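Plurna Assembly Planning Software
Progress report to the Lurnero Fund, March 2026

Thank you, as always, for your patience with us over the winter, and for the kind questions that came back after our last report. They were good ones, and I have tried to work the answers in as I go along (you will forgive me if I wander a little, there is a lot to tell!).

Where we are

The biggest piece of news is that the planner and the controller now run as separate processes and talk to each other over Postari, our small message layer. It sounds dull on paper, I know, but it has changed our working days more than anything else in this period. Before the split, a slow plan held up the control loop and the arm would pause in odd places. Now the controller keeps its own steady pace and picks up a new path when one is ready.

We ran 2,458 simulated trials on the gearbox task with the new arrangement. The planner returned a path in all but a handful of them, and most of those trace back to one bug in how we treat a joint close to its limit. A fix is written and being reviewed now.

Perception close to the part

You asked how the system copes when the gripper is very near the thing it is reaching for. A gear seen nearly edge-on is a narrow band of teeth, and the shadow behind it can carry a toothed outline of its own. Our first pose estimator was easily fooled by that sort of thing, so we retrained it on 2,000 close views with the lights moved about, and we are much happier with the angles it gives us.

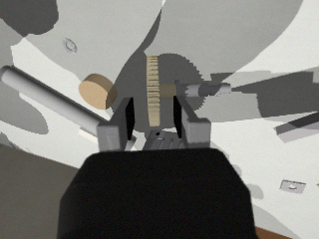

Planning with two arms

Both arms are mounted on the one table, and each has to be treated as an obstacle by the other, even when it is only waiting. We used to freeze the waiting arm into the collision map at the start of a plan. The new code refreshes it as the plan is carried out, which costs a little time but lets us use the space over the middle of the table, where the housing sits. The hardest stretch is still bringing a ring-like part up to the shafts on the side of the housing while keeping it upright. 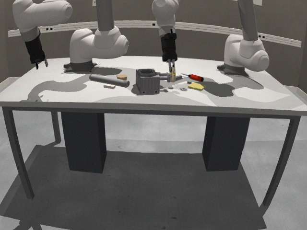
Right arm holding a part upright beside the housing; left gripper empty.

Tooling for the team

We also built a replay viewer, which I will admit is my favorite thing in this report. It loads a trial, lets you step forward and back, and shows the planner's messages next to the view of the table. It will hold up to 1,000 trials in one session before it gets sluggish. Our colleagues at Maldonado have started using it for their own logs and have sent back a nice long list of wishes.

One of those wishes was a way to jump straight to the moment when the gripper first comes near a part, and we had it in place within the week.
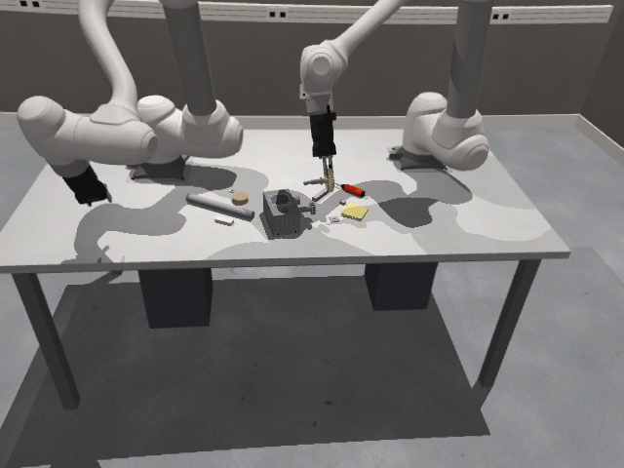
It has already paid for itself, I think, because we spotted that our approach heights were set in 2 different files with slightly different values, and had been for months. Those now live in a single settings file, and the controller refuses to start if a value is missing.

Still to do

The joint limit fix needs to be merged and the full set of trials run again. Grasp force is still set by hand for each part, and I would like to have a first automatic version before the next report. The written guide to Postari is half finished. Spending is in line with the plan we agreed, and we are not asking for any changes. If you would like a walk through the viewer, just send us a couple of times that suit you and we will gladly set it up.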